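Automated Chore Cells: Pre-Operation Safety Checklist, with Inspector's Comments

Site: Javgate shop floor, Cell 2
Program: Suvarna chore readiness review
Inspection month: April
Inspector: Sadia Magsi
Reviewed by: Gwion Kneath

Purpose

This checklist is completed before any arm is cleared to carry out shop-floor chores (fetching parts, wiping down, returning tools) without an operator at the control station. It also records the inspector's opinion on whether each chore is ready for unattended work. A mark of "Pass" applies to safety only and does not mean the chore is done well.

Section A. Guarding and access

A1. Emergency stops tested from both sides of the cell. Pass.
A2. Floor markings legible. Pass.
A3. Gate interlock halts motion when opened. Pass, on second attempt. Comment: The latch had to be pushed firmly before it registered. Zeeshan Tarar is to adjust the strike plate and sign the log.

Section B. Cables, hoses and coverings

B1. Cables and hoses secured away from moving joints. Pass with comment.
B2. Tape and wrapping intact. Pass with comment.
B3. Connectors seated and free of strain. Pass.
B4. Protective sleeve fastened and clear of joints. Follow-up required.

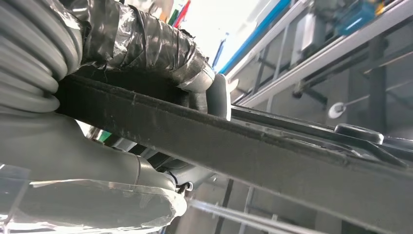
Item B, Cell 2. Looped gray cable or hose and silver-gray tape at the beam; sleeved arm segment at lower left.

Comment on B1 and B2: The loops are to be checked by hand at every shift change. Tape is accepted as a temporary measure only. Junaid Paracha has asked Gronder for a quote on fixed clamps.

Comment on B4: The arm's covering is made up of a translucent sleeve, clear film and tape. The inspector could not confirm from the paperwork who last replaced it. Replacement dates are to be written in the cell log from now on.

Section C. Chore trials

C1. Tool return, 200 attempts. Safety: Pass. Readiness: Supervised use only. Comment: Most errors involved tools left at an angle in the tray. A person straightens them without thinking about it. The arm stopped and waited for help.
C2. Bench wipe-down, 20 attempts. Safety: Pass. Readiness: Not ready. Comment: The arm follows its path but cannot tell a clean bench from a dirty one. Staff at Jellside report the same difficulty with kitchen counters in their household trials.
C3. Part fetching, 301 attempts. Safety: Pass. Readiness: Ready for unattended use during staffed hours, once B4 is closed.

Section D. Outstanding actions

Strike plate adjustment: Zeeshan Tarar. Open.
Clamp quote: Junaid Paracha. Open.
Sleeve replacement record: Sohail Sandhu. Open.

General comment

The cell may continue in supervised operation. The reviewer agrees with the ratings in Section C and asks that C2 not be repeated until a method of checking the bench surface has been proposed in writing.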